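Girlow – curvas de luz de estrelas variáveis, README do conjunto de dados

Versão de 10/24/23. Substitui tudo o que estava na pasta antiga. Se ainda tem a cópia de julho, apague, os tempos estavam em JD e não em BJD e a diferença estraga qualquer ajuste de fase.

O que tem aqui

Fotometria diferencial de 114 estrelas variáveis, quase todas binárias eclipsantes e RR Lyrae, mais umas poucas Delta Scuti que entraram porque caíam no mesmo campo. Dois filtros, V e R. Nada de espectroscopia. Nada de imagens brutas neste pacote, são grandes demais – ver a seção de acesso mais abaixo.

O conjunto serve para: testar rotinas de busca de período, treinar classificadores pequenos, aulas práticas de séries temporais. Não serve para: fotometria absoluta, massas, distâncias, nada que precise de ponto zero confiável. A calibração é relativa às estrelas de comparação de cada campo e fica por aí.

Estrutura das pastas

curvas/ – um arquivo CSV por estrela e por filtro
campos/ – lista das estrelas de comparação de cada campo
periodos/ – tabela com os períodos adotados e os alternativos
noites/ – registro das noites, com seeing, lua, observações soltas
scripts/ – leitura, correção de tempo, dobra em fase

Os nomes seguem o padrão GRL_número_filtro.csv. O número é interno, não tem relação com nenhum catálogo. A correspondência com coordenadas está em campos/indice.csv, época J2000, graus decimais. Atenção: declinação negativa sem espaço depois do sinal. Um leitor antigo de tabelas engolia o sinal, já aconteceu e deu um trabalho danado pra achar.

Colunas dos CSV

bjd – data juliana baricêntrica, TDB, meio da exposição
dmag – magnitude diferencial, variável menos conjunto de comparação
err – erro formal, só fótons e leitura, subestimado
am – massa de ar
fwhm – em pixels, não em segundos de arco
flag – 0 bom, 1 suspeito, 2 ruim

Separador é vírgula, decimal é ponto. Valores ausentes vêm como nan minúsculo. Linhas com flag 2 ficaram no arquivo de propósito, quem quiser limpa. Para a maioria dos usos basta filtrar flag menor que 2.

Aquisição

Duas estações. A Prikari fez quase todo o V. A Poojary fez R e as noites de reforço em V quando a primeira estava com a cúpula parada. Câmeras CCD nas duas, refrigeradas, mas de modelos diferentes, e a resposta no vermelho não bate. Por isso não misturem as duas em R sem ajustar um deslocamento por noite. O script junta_estacoes.py faz isso de um jeito simples, mediana da sobreposição. Quando não há sobreposição ele deixa como está e avisa no terminal.

Tempo de exposição variável, de acordo com o brilho do alvo. Está no registro de cada noite, não no CSV. Eu sei que devia estar no CSV. Fica pra próxima.

Relógios sincronizados por rede nas duas estações. Na Prikari houve um trecho em que a sincronização caiu e o relógio derivou. Essas noites estão marcadas com flag 1 inteiras, mesmo quando a fotometria é boa. Para estudo de O-C não usem. Para forma da curva tudo bem.
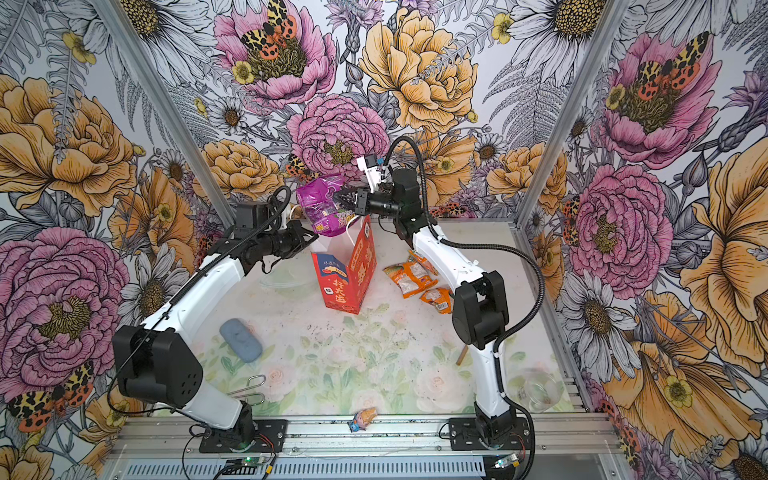 Redução

Bias, dark e flat de crepúsculo, o de sempre. Quando não deu flat na noite usamos o da noite mais próxima, e isso está anotado em noites/ com a palavra "emprestado". Fotometria de abertura com raio fixo por noite, escolhido pela menor dispersão das estrelas de comparação. Sem PSF. Os campos mais cheios sofrem com isso, principalmente perto do plano galático, onde a abertura pega vizinhas e a profundidade dos eclipses sai menor do que devia.

Estrelas de comparação: 6 por campo sempre que possível. Em alguns campos o conjunto ficou menor depois que descobrimos que uma das escolhidas também variava. O arquivo do campo traz a lista final, não a inicial. As rejeitadas estão em campos/rejeitadas.txt, sem muita explicação.

Não foi aplicada correção de extinção de segunda ordem. Com massa de ar alta aparece uma tendência lenta no começo e no fim da noite, mais visível quando o alvo é muito mais azul que as comparações. Não é a estrela. Filtrem por am ou ajustem uma reta por noite, o que der menos dor de cabeça.

Períodos

Busca feita com Lomb-Scargle para as pulsantes e minimização de dispersão de fase para as binárias. Grade fina em torno dos melhores picos. O limite superior da busca foi de 720 horas, acima disso a cobertura não permite dizer nada.

Cuidado com os apelidos de um dia. Como as duas estações ficam em longitudes próximas, a janela é ruim e o pico verdadeiro nem sempre é o mais alto. Na tabela de períodos a coluna adotado traz a nossa escolha e a coluna alt traz o concorrente. Quando alt está vazio é porque não apareceu concorrente decente.

Para binárias com mínimos quase iguais o período certo costuma ser o dobro do que o algoritmo devolve. Já corrigimos onde dava pra ver a diferença entre os mínimos. Onde não dava, ficou um ponto de interrogação na coluna nota.

Uso rápido

Python 3, numpy, scipy, astropy, matplotlib. Nada exótico.

python scripts/le_curva.py GRL_021_V.csv
python scripts/dobra.py GRL_021_V.csv --periodo adotado
python scripts/dobra.py GRL_021_V.csv --periodo alt

O dobra.py lê a tabela de períodos sozinho, desde que seja chamado da raiz do pacote. Chamado de dentro de scripts/ ele não acha nada e morre com uma mensagem feia. Conhecido, não corrigido.

Saída em PNG na pasta onde estiver. Eixo de magnitude já invertido. Fase zero no mínimo primário para binárias e no máximo para pulsantes.

Divisão sugerida para treino

Em periodos/divisao.csv há uma coluna com treino, validação e teste. A divisão é por campo, não por estrela, pra evitar que o mesmo problema de noite apareça dos dois lados. Se misturar por estrela o resultado sai bonito demais, porque o classificador aprende o ruído da noite.

As classes são desbalanceadas. Muita binária, pouca Delta Scuti. Reportem acerto por classe e não só o global, por favor.

Problemas conhecidos

– Pontos duplicados em algumas curvas de R, mesma bjd, dmag ligeiramente diferente. Vem de uma redução repetida. Fiquem com a última linha.
– Duas estrelas têm coordenadas quase iguais e são mesmo duas estrelas, um par visual. Não é erro de índice.
– fwhm igual a zero quer dizer que o ajuste falhou, não que a noite foi milagrosa. O fluxo dessas linhas em geral presta.
– Acentos no registro das noites podem sair quebrados no Windows. O arquivo está em UTF-8.
– Nas noites de lua cheia o fundo do céu no V sobe muito e o err não acompanha. Multipliquem o erro ou descartem.

Mudanças desde a versão de julho

Tempos em BJD TDB em todos os arquivos. Flags refeitas a partir do registro das noites. Removida a coluna sky, que estava em unidades diferentes em cada estação e só confundia. Períodos revistos para as binárias de contato. O script de junção agora respeita as flags, antes ele ignorava e usava ponto ruim na mediana.

Acesso às imagens brutas

Ficam no servidor Nurkard, separadas por estação e por noite. FITS comprimido. Não há busca por estrela, só por noite, então procurem antes no registro qual noite interessa. Peçam poucas noites de cada vez, a banda é pouca e a fila é manual.

Licença e citação

CC BY 4.0 para os dados, MIT para os scripts. Citem como "Girlow, curvas de luz de estrelas variáveis" com o número da versão que está no arquivo VERSAO. Se usar só uma das estações, digam qual. Se acharem erro, abram um chamado no repositório com o nome do arquivo e a bjd do ponto, sem isso não consigo reproduzir.

Pendente

Colocar o tempo de exposição nos CSV. Rever as estrelas com interrogação na nota. Refazer com PSF os campos do plano galático. Traduzir este texto pro inglês, se sobrar tempo.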